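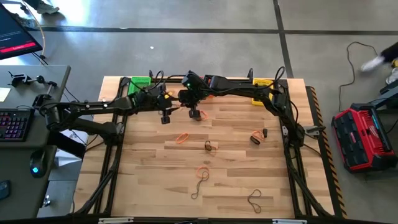
2 min read

Sorting the rubber bands (and why we got a little carried away)

If you have a kitchen drawer, you have rubber bands in it. Ours had been breeding under the takeout menus since December, so for the April 2024 newsletter we finally tipped the lot out and sorted it - and had a much better afternoon than anyone expected!

Color first. Orange and black make a lovely pair to work with because you can tell them apart at a glance, even when one lands on top of another. A green tray and a yellow one at the back of the table are all the equipment you need. Pick one color for each, stick with it, and don't stop to think about sizes on the first pass. You will want to. Resist!

Spread them thinly, too. Last year we tried it with a heap of nearly 600 from the old Siletti mailroom boxes and spent most of the time untangling. A handful scattered across bare wood goes so much faster, and a pale tabletop shows up every last thin one.
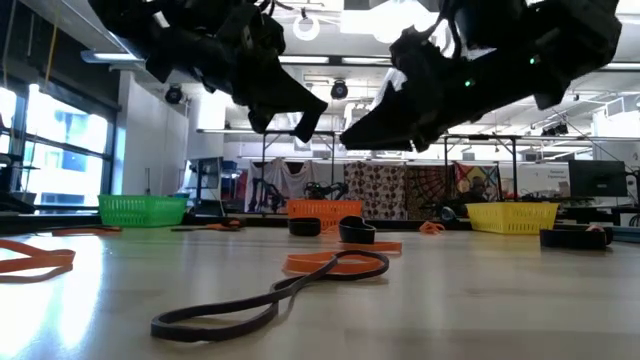
Black bands are the ones we get the most letters about, mainly from readers who find them stiff and hard to store. We love them. A wide one has enough body to hold a bundle of garden stakes or keep a rolled-up place mat rolled, and it stays where you put it. You can see how much character they have once they're out of the drawer: a few will stand up on their edges all by themselves, one of them pinched into something very like a heart, while a long one flops into a figure eight. The long ones go around the Aguiar seed boxes in our shed, twisted once and doubled over. Give each band a gentle stretch before it goes in the tray, and if you spot little cracks, out it goes.

Orange bands are next month's subject. We've got 70 of them set aside for freezer bags, cookbook pages and the lid of the Panix cookie tin, which has never closed properly. If you have a favorite use for a flat one, write and tell us - the odder the better, and we'll print as many as we can fit.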